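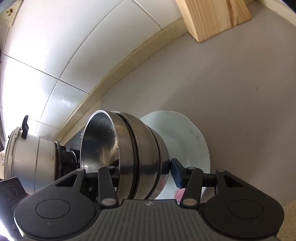 Yurii Hladun told us that by the second week he had stopped thinking of it as kitchen work. He was still handling bowls and plates all day, he said, but the bowls did not need to be anywhere, and it took him a while to get used to that.

His remark came up early in the interviews and we return to it several times in this section. Forier runs the catering for three residences in Haludville. In September it moved part of its kitchen staff from regular shifts to what the company calls demonstration shifts, in which workers carry out ordinary dish handling with hand-held grippers so that the motions can be used to train the robot arm it plans to install under the name Woriline. At the time of our visits the arm had not been delivered. The changes reported here therefore come from the preparation for automation, before any task had been handed over.

4.2 Changes in the work

Nine workers were assigned to demonstration shifts and seven agreed to be interviewed. All had at least a year in the kitchens. The company's log lists 680 accepted recordings for the period we studied, and a worker could be asked for up to 200 attempts in a week.

The first change named by nearly everyone was pace. On a regular shift, speed is set by mealtimes. There is a rush, then a slow stretch, and people talk during the slow stretch. On a demonstration shift there is no rush. Each movement is done at an even speed, the dishes are put back, and the movement is done again. Three workers said they found this restful at first and tiring later. One said her wrists were sorer than after a full evening of washing up, and she put this down to the weight of the gripper and to holding it at the same height for so long.

The second change was in how skill is used. Experienced dish staff stack by feel. They know from the sound whether a bowl has seated in the one below it, and they will shift a plate with a thumb while the other fingers are already reaching for the next. With two gripper fingers this is not possible. Workers had to find new ways to do things they had done for years, such as lifting a plate from the counter by its sides or turning nested bowls without letting them slide apart. Several were proud of how they had solved this. The shift instructions, written by the contractor Zinchenko, gave the start and end position of each item and left the rest to the worker.
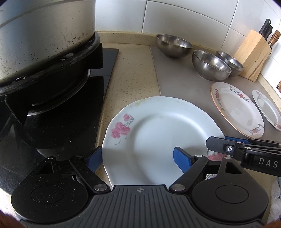

Figure 3. Plate handling with a hand-held gripper at the counter beside the cooktop. The arm of a second gripper enters from the right.

Figure 3 shows the kind of counter handling the workers described as the most difficult. A plate lying flat gives the fingers very little to hold, and both pads have to meet its edge at about the same moment. Workers traded advice on this – come in low, close slowly, do not correct halfway – and the advice was passed on by word of mouth. None of it appears in the written instructions. When we asked the shift lead whether it would be added, she said she had not known about it.

The third change was in how workers judged their own day. A failed attempt is logged as rejected, with a short code. Several interviewees had not been given the list of codes and learned what they meant by comparing notes at lunch. One worker described getting a run of rejections for a plate that he thought had been put down perfectly well. He later found out that his other hand had been in view. He was not upset about the rule, he told us, only about hearing of it so late.

4.3 Views on what comes next

Opinion about the arm itself was mixed and less heated than we had expected. Four of the seven thought it would take over the putting away and leave the washing and cooking to staff. Two expected fewer evening shifts. One did not want to guess. Pay for demonstration shifts is the same as for kitchen shifts, and most thought it should be higher, on the grounds that the company would keep using the recordings after the shifts were over. Hladun wanted something simpler. He asked for staff to be present when the arm is first tried in their own kitchen – "we know where it will get stuck," he said – and the company has agreed in principle, though no date has been set.

Share this article 9 shares 0 comments

This site uses cookies to remember your reading preferences. Accept | Manage settings

Page last updated 04/11/2024 | Contact the editors | Back to top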